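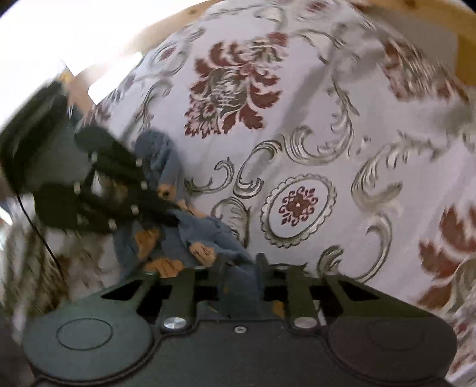
Rastano Altimeter, Single Deploy

Shop > Model Rocketry > Electronics > Altimeters

If you have been guessing how high your birds go, this little board will make launch day even more fun! The Rastano slides into a 24 mm payload bay with room left for a wad of foam, and it starts logging by itself once it feels liftoff. No laptop at the pad, no fiddly jumpers.

After recovery, push the button and it beeps out peak altitude in feet. Our best so far is 1751 on a mid-power kit (we whooped, then walked a long way to get it back). It holds the last 20 flights and fires one ejection charge at apogee, or up to three seconds later if you set the delay.

Vent holes matter. Drill three small ones, evenly spaced, well below the nose cone shoulder, and sand off any fuzz on the inside. The chart in the box covers bay sizes from Boersma and Skultura kits. Prastus tubes run a hair narrow, so test the fit before you glue anything.

Battery not included. Use a fresh one, please, and tape the connector!

Price: $58
Orders in by noon Wednesday ship the same week.

356 shares | 20 comments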